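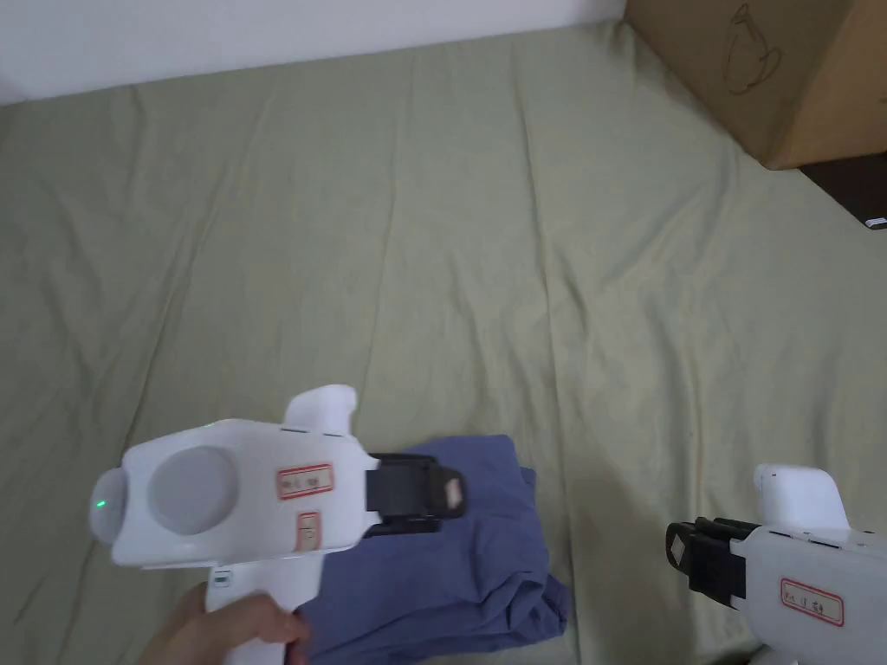
A pale green sheet and a brown box with a line drawing on its side.

Search Rarley... Go

About Rarley

By the Rarley office | Updated April

We use cookies to remember your postal code and to see which pages people read. Accept | Settings

Rarley is a small packing and unpacking company in Protden, and we look after the part of a move that comes before the truck and the part that comes after it. We wrap, box, mark and carry to the door. Then at the new place (sometimes the same evening, sometimes a week later when the painters have finally gone) we open everything again, make the beds, fill the kitchen cupboards and take the flattened cardboard away with us.

We started out on Owusu Street with two folding tables, a borrowed van and a great deal of newspaper. In those days we mostly packed china for people who were moving to smaller apartments, and we still love that kind of work. There is something very pleasing about a whole dinner service going into a box without a single clink! But people kept asking whether we could stay on and do the bedroom too, and then the linen closet, and then the garage, and before long we were doing entire houses. We now pack about 1000 rooms in a year, counting pantries, and our customers argue with us cheerfully over whether a pantry is a room.

A word about beds, as we get so many questions on this. Wherever we can, we like to pack on top of the bed. It is the right height for most backs, it is soft if you set something down in a hurry, and an old sheet spread over it keeps newsprint off the mattress. You don't need to iron the sheet or even tuck it in. Wrinkles are fine. We bring our own covers, washed after every job, but plenty of families hand us a favorite old one and we're glad to use it. The bed is the last thing we strip and the first thing we make up at the other end, so that however far along the rest of the house may be, you have somewhere to lie down on your first night.

Now, boxes. We like plain brown cardboard and we like it in sizes a person can lift. Big boxes look like a bargain until somebody fills one with cookbooks. We keep two sizes on the shelf and steer nearly everyone toward the smaller one, and we're happy to pack into boxes you already have, as long as the bottoms are sound and the corners haven't gone soft. Please don't feel you have to buy new. If you have a stack in the basement, tell us when you call and we'll look them over on the first visit.

For marking, we write the room on the top and on one long side, and we're very fond of drawings. A quick sketch of a pan or a lamp can be read from across a hallway, and children are wonderful at it, so if you have any at home do put them to work with a marker. One family in the hills drew a different animal for each bedroom, and our crew spent the whole afternoon calling out "more giraffe" up the stairs. We kept the list.

We also run the Atari Road storage room, which is dry, swept and up one flight of stairs (there's a freight elevator, don't worry). It holds up to 200 boxes at a time, so it does fill up in early summer, and we suggest asking for space when you book your packing day. We can't store plants, paint, or food that has been opened, though we've been known to find a good home for a half-used bag of flour.

If you'd like us to come and see your place, the first visit is free and there's nothing to prepare. Leave the dishes in the sink and the bed unmade. We'll walk through with you, look in the closets you'd like us to look in, and send a written price the next working day. It covers paper, tape, boxes if you need them, and taking the empties away when you're settled.

The office is open from eight in the morning, and the kettle is usually on by ten past. Come in by the side door on Owusu Street, the front one sticks.

Get our moving checklist by email
Your email address | Sign up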